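Project report, August
Two-arm table clearing, simulation half
Shared workshop at Bullow

## 1. Where the project stands

The plan was a two-armed robot that tidies a table. The proposal said so in one confident sentence, which took 13 weeks to become partly true. Most of the work so far has been in simulation, in a rendered room I call Flornilano, while the real arm waits on its bench for a replacement shoulder bearing. 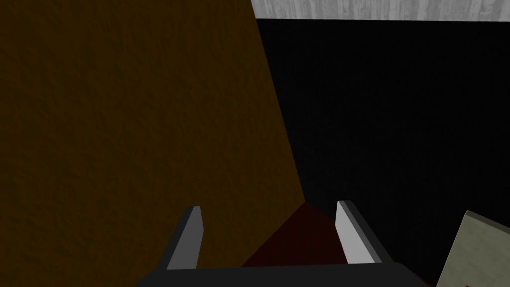
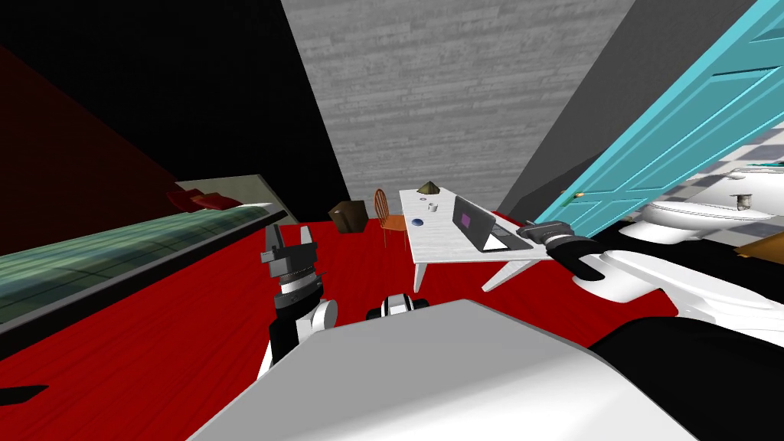 *Figures 1 and 2. The simulated room, rendered: first a close view over one open gripper, then the room with both arms and the table.*

The close view is the one the controller has to live with. I drew up the task while looking at the wide one, and this explains a good deal of section 4.

## 2. The room

I built the room to be awkward. The table has a laptop, a cup and a few small objects on it, with a chair behind and a cardboard box on the floor. Past the turquoise door is a bathroom, complete with toilet, that no part of the task requires. It came with the room template and I spent an evening tiling it. The red floor was a placeholder color in the first week. By the time I got around to changing it, the color thresholds in the vision code had been tuned to it, so the floor stayed red and I have stopped discussing it with visitors.

Lighting is simple and mostly flat. I tried soft shadows once. They cut the simulation speed to a crawl and made every object look slightly more expensive, and I turned them off again.

## 3. The robot

Both arms sit on one torso, and each carries a gripper with two parallel fingers. The real version is being put together in the workshop from a secondhand arm and a second arm that I am copying from it, part by part, on the workshop's printer. The printer is shared with a group making chess sets, who have priority in the evenings — I have learned a lot about bishops.

The joint limits in the model were measured on the real arm with a protractor and a piece of string. The string was replaced by a proper encoder reading in week five. The two methods disagreed by 3 degrees at the elbow, and the string has been retired.

The controller, Clonda, is a plain state machine: look, choose, reach, close, lift, place, look again. I had a more ambitious version with a learned policy. It is in a branch, where it is resting.

## 4. Tests

I ran 400 trials. Each one started with the small objects moved to new positions and ended when the table was clear, when something hit the floor, or when 30 seconds went by with no progress.

What went wrong, in order of how much it annoyed me:

- **Reaching past the laptop.** The planner treated the laptop as a flat box. An open lid is not flat. The right arm closed a good many laptops before I gave the lid its own collision shape.
- **Losing the table.** When the gripper view came up against a large surface at short range, the detector had very little to work with and reported the last thing it had been sure of. Often that was the cup, which it then tried to find in places no cup could be.
- **Dark regions.** Unlit areas in the close view were read as free space. Some of them were. I now mark them as unknown, and the arm goes slower there.
- **Arms meeting.** They are both very polite now. For two weeks they were so polite that each waited for the other until the time limit. The fix was to let the left arm go first, always, with no reasoning behind it.

The cup is the easiest object to pick up, and the round blue one is the worst. It rolls if a finger touches it before the other is ready, and in simulation it rolls with great enthusiasm, since I entered the friction value wrong and found out near the end. The trials with the blue object should be read with that in mind. I have not rerun them all.

## 5. Moving to the workshop

Salinas is the name painted on the workbench by whoever owned it before, and so it is the name of the physical setup. It is shorter than the simulated table, it wobbles, and its top is scarred with old glue. I have added a wobble to the model. It helped more than the learned policy did.

Still to do before the arm runs on the bench:

- [ ] fit the shoulder bearing
- [ ] print the second wrist (after the chess people)
- [ ] wire the stop button somewhere I can reach without leaning over the arm
- [ ] rerun the blue object trials with correct friction
- [ ] remeasure the bench height, which I wrote down in two units on two pages

The floor in the workshop is gray concrete, so the color thresholds will have to be redone as well.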